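On the Keeping of a Rice Cooker

Household Notes, by Afaf Qudah
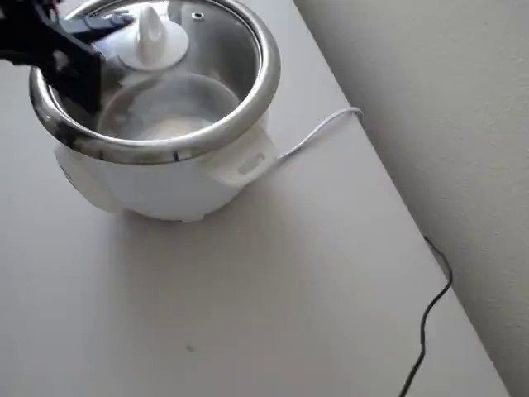 The white cooker with its glass lid and steel rim.

Readers of these notes have asked on several occasions for an entry concerning the rice cooker. The present entry sets out the arrangements which apply in this household at Tridville. It replaces the short paragraph on the same subject which formed part of the March entry on cupboards, and which was found on re-reading to be incomplete.

The household acquired its first electric cooker on moving from Pluddale, where rice had been prepared in a saucepan with a folded tea towel under the lid. The saucepan method was satisfactory for two persons. It was less satisfactory for a table of 11, that being the number who sat down on the first evening my husband's family visited, and on that occasion the lower third of the rice had to be left in the pan to soak overnight. A cooker was purchased within the month from Qaisi, the shop on the corner by the post office, which has since given up electrical goods and now deals mainly in dry groceries.

Measurement

Rice is measured by the cup and never by eye. The cup in use is a small tin one kept inside the rice bin, and it is not to be used for flour or sugar. Three cups of dry rice are sufficient for the family with a portion left over for the following day. Where guests are expected the quantity is settled in the morning, so that there is time to send out for more.

The rice is rinsed in a separate bowl. I am aware that many people rinse directly in the inner pot and I did so myself for some years. The practice was discontinued here after the outside of a pot was put back damp, with an unpleasant hissing as a result. The bowl adds one item to the washing-up. It has been accepted.

Rinsing continues until the water can be seen through, though it need not be perfectly clear. Long-grain rice is then drained and left to stand in the sieve while the onions are done. Short-grain rice, which my daughter prefers, is soaked for 32 minutes. The figure arose from the length of a radio programme to which she used to listen and has been retained. I cannot claim that half an hour would produce a different result.

Placement

The cooker is set on a clear part of the table and kept away from the wall units. Steam leaves through the small vent in the lid, and where it rises regularly against the underside of a cupboard the paint will lift. This occurred at Pluddale with a kettle, and the repair was deducted from our deposit.

It should also be kept back from the table's edge. The side handles are there for moving the cooker when it is cool and unplugged. They are not suitable for hanging cloths on.

The Lid

A glass lid is, in my view, to be preferred to a solid one. It allows the cook to look at the rice without disturbing it, and a great deal of poor rice is the consequence of disturbance. My mother-in-law, who is a far better cook than I am, lifts the lid at least twice and has never had a failure. I record this in fairness.

When the lid is to be removed it should be raised slowly and tilted so that the opening faces away from the person. The water that has gathered on the underside is allowed to run off to one side, well clear of the rice. The lid is then placed knob downwards on a folded cloth. It should not be stood on its edge against the tiles, a method by which one lid has already been lost.

Resting and Serving

Once the switch has moved, the cooker is left with the lid on for a further ten minutes. I regard this as the most important instruction in the present entry and it is the one least often followed by younger members of the household. The rice is then loosened with a flat paddle, working from the outside inwards. Metal spoons are not permitted in the inner pot.

A reader in Uler wrote to ask whether butter may be added at this stage. It may. Salt is better added with the water.

Left-over rice is transferred promptly to a shallow dish, cooled, covered and put in the refrigerator, to be eaten the next day. It is not left sitting in the cooker through the evening, however convenient that may appear when there is washing-up to be done.

Cleaning

The cooker is unplugged and allowed to cool completely. The inner pot and the lid are washed by hand in warm water with a soft sponge. Should any rice have stuck, the pot is filled and left until morning, when the grains will come away without scraping. The vent hole is cleaned with a cotton bud, as starch collects around the metal ring and can close it over a number of weeks.

The body is wiped with a damp cloth, wrung out well, and is never placed in the sink. The steel rim shows every mark. A dry cloth following the damp one will restore it, and a little white vinegar may be used where the water is hard, as it is throughout Tridville. White plastic is inclined to yellow near a cooking hob, and for this reason the cooker is returned to its shelf when not in use. The lead is coiled loosely and laid beside it, not wound tightly around the body.

Correspondence

I am grateful to those who wrote following the last entry. The household notes have now received 1,036 comments since they were begun, a good proportion of them concerning limescale, and I have read all of them. Questions on lentils will be taken up next month. The enquiry about brown rice has been passed to my sister, who eats it.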